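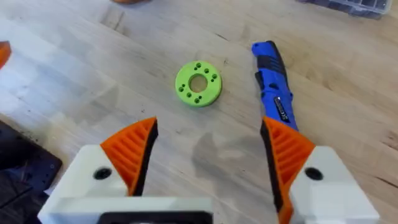 Handout 6, page 14

Parallel Grippers at Close Range: Notes from the Bedham Open Day

These notes go with the demonstration in the Bedham teaching lab on Saturday, September 4, 2021. They are for students who attended and will be writing it up. Renu Uniyal ran the arm; Hugo Barbier gave the commentary. Read section 3 before the lab session in room 317.

1. The task

The demonstration was a single pick on a bench top. The part is a flat green ring with a large center hole and small paired holes around it. The camera rides with the gripper, so both fingertips stay in view during the approach and the part is judged against them directly. No overhead camera was used.

In the wrist view at the head of this handout the fingers are open and the ring lies between the tips. Note the gripper's shadow on the wood. Shadows move with the arm and change the gray level of the table near the part, and a simple threshold on brightness will pick them up. A threshold on color is safer with a lime-green part on pale wood.

2. The fingers

Each finger is an orange printed wedge with diagonal ribs, carried on a white mount. A strip of black material lines the inner edge. For the write-up, treat each finger as a rigid body with a contact line along that strip, and state the assumption. Barbier's remark on this was that a rigid model is good enough for finding where contact begins and poor for predicting force -- do not quote a grip force from it.

The right finger looks larger than the left in the wrist view. It is closer to the camera. Do not take finger lengths from the picture without correcting for this.

3. Choosing a grasp

A flat ring on a table can be taken in two ways with two fingers:

Outside grasp. Both fingers close on the outer rim. The part centers itself between them along the closing direction. The tips must come down close to the table, and the usable contact height is the thickness of the ring.

Inside grasp. The tips enter the center hole and open outward. This needs less room around the part, but the closed tips have to fit the hole with clearance on both sides.

Neighboring objects count. A blue hand tool lies just to the right of the ring, and the right fingertip overlaps it in the view. One view does not give the height of the tip over the tool. Check clearance from the arm's pose before any descent, or rotate the wrist so that the closing direction misses the tool.

4. Questions from the floor

A visitor from Rundard asked whether the paired holes could be used to find the angle of the part. They can, up to the symmetry of the pattern -- for the outside grasp the angle is not needed.

5. To hand in

One page, with a sketch of the chosen grasp seen from above, the closing direction marked, and the clearance to the nearest object given as a symbol. Reports go in the Vulel folder.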